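Compte rendu de la réunion du 27 juin 2018
Association des résidents d'Indwood

Zerrin Şimşekoğlu ouvre la séance en remerciant chaleureusement tous ceux qui sont venus malgré la chaleur, et ceux qui ont apporté les tartes !

Chambres d'hôtes : après un long et sympathique échange, le budget de 2 000 euros est adopté pour la literie. La couleur des murs sera revue en septembre. 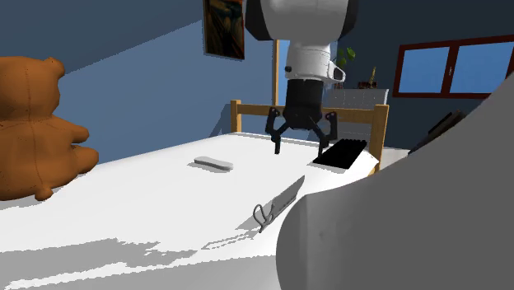

Chambre aux murs bleus, lit à draps clairs.

Fête de Tanasarn : on attend environ 183 convives, et il manque encore 20 tables. Le car pour Nurnbridge coûtera 700 euros, somme que l'assemblée juge un peu élevée mais vote tout de même de bon cœur.

Séance levée à 21 h.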